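Right, several of you asked why I went quiet last week. The left gripper went wrong, it went wrong in a sneaky way, and I've only just got to the bottom of it. Thread incoming, get a brew.

Quick background for new followers. I spend my days with a hand-held gripper in each hand, doing kitchen-ish jobs over and over so that a pair of arms can learn to do them. Current job is the mini fridge: reach in, get hold of a bottle, bring it out, put it down. Sounds dull. I love it.

The way we know where each gripper is, is the marker on it. Square black pattern, white background, software finds it and works out the position. If the marker moves on the gripper, everything you record after that is a lie. Remember this bit!

So. Tuesday morning the Latow software starts telling me the left gripper is 14 mm away from where it ought to be. Every time, always the same direction. No error, no red light, it just carries on cheerfully saving the wrong numbers.

I did what anyone would do and blamed the software. Restarted it. Restarted the computer. Ran the setup routine again (twice) and it passed (twice), which annoyed me more than a fail would have.

Then I blamed the lighting. Then the fridge, because it's shiny on the outside and I've been caught out by reflections before. Hung a tea towel over the door. No change, and now I had a tea towel in my way.

Messaged Kevin Cárdenas, who looks after the arms over at the Zemwood end. His whole reply was "have you wiggled it". I had not wiggled it.

Wiggled it. The marker panel MOVED. Only a hair, but it rocked on its mounting and then sat back down looking perfectly innocent. One of the fixings had worked loose and the panel was settling in a slightly wrong spot whenever I squeezed hard.

Which also explains why the setup check passed. You do the check with the gripper held still and open, no squeezing at all. The fault only shows up when you're doing the real job. Lovely.
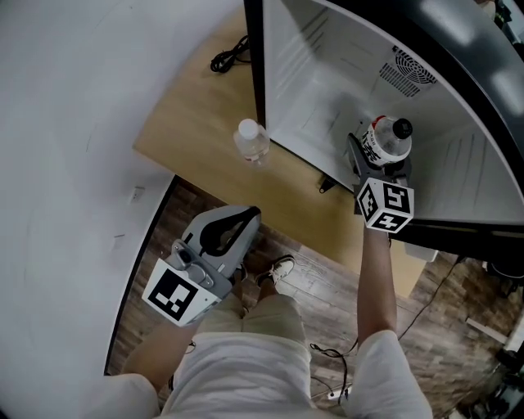

Back at it: right hand in the fridge on the black-capped bottle, left one out over the floor with its marker facing up at me.

Now the bad news. I went back through everything to find when it started, and it wasn't Tuesday. Tuesday was when it got bad enough for me to notice. It had been creeping for ages.

We had 2,000 runs saved for the fridge job. After checking the lot, 1,086 are fine and the rest are in a folder I've named "sulk". Some can maybe be rescued if the offset holds steady through the run. I'm not hopeful.

And here's the bit that properly bothered me. Kevin had already tried an early version on the arms. The left one closed on the edge of a shelf instead of the bottle and kept pushing. He hit the stop button, nothing broke, everyone fine. But we'd all put that down to "early days" and moved on. It was my loose marker the whole time.

So if an arm does something daft, please look at what you taught it before you shrug. I'm saying this to myself as much as anyone.

What's changed: both grippers get wiggled before each session and after every break. There's a line drawn in paint pen across each fixing so I can see if it's turned. And the setup check now has a hard squeeze in it, five times, each hand.

Someone will say threadlock. Yes, I know, thank you - it's on order. I want to try it on the spare first in case it does something horrible to the plastic.

Also asked the Latow lot if the software could shout when the two grippers stop agreeing about where the table is. They've said May, maybe. I'll take maybe.

Anyway that's where I've been. If anyone has a clever way of checking markers mid-run without stopping, my replies are open. Off to redo the bottle runs, starting with the top shelf.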